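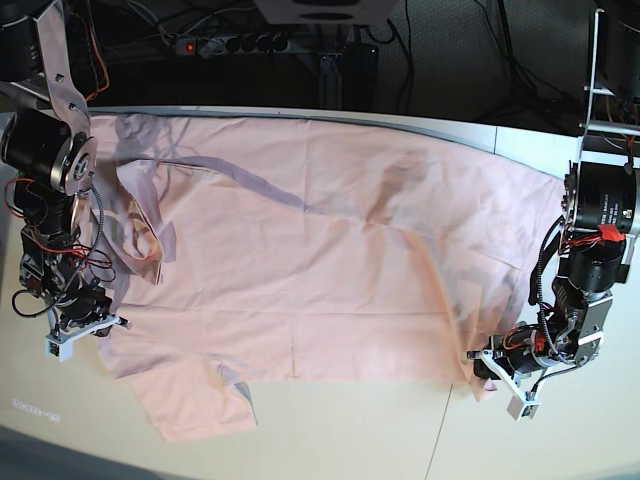

Brurkora Grippers is a set of recordings made to compare two finger designs on a two-arm table robot working with clothing. It was prepared by the Mitberg laboratory and is released for research use. Both designs were tried on the same garments, among them a large pink short-sleeved shirt, spread on a white tabletop between the arms. Garments were not smoothed by hand before a trial, and a bunched section or a long diagonal crease is a normal starting state in this set.

Contents
The release holds 89 trials. Each trial has its own folder with video, joint positions for both arms, gripper opening, and a short text note by the operator. Eight trials were stopped by the operator and are marked "stopped" in the notes. They are kept in the release.

Naming
"Left" and "right" refer to the robot's own arms. The right arm therefore appears on the left side of the picture. Users who mirror the video should also swap the joint files.

Known limits
Gripper opening is the commanded value. Contact force was not measured. Finger pads were replaced in May, and trials recorded before the change are listed in pads.txt. Results for thick cloth should not be drawn from this set.

Contacts
Sayaka Kuroda, recordings and file format
Mohammed-Awal Amegashie, finger designs
Requests for the raw controller logs should be sent to Ms. Kuroda in writing and should state the trial numbers needed.

Last revised 01/02/2019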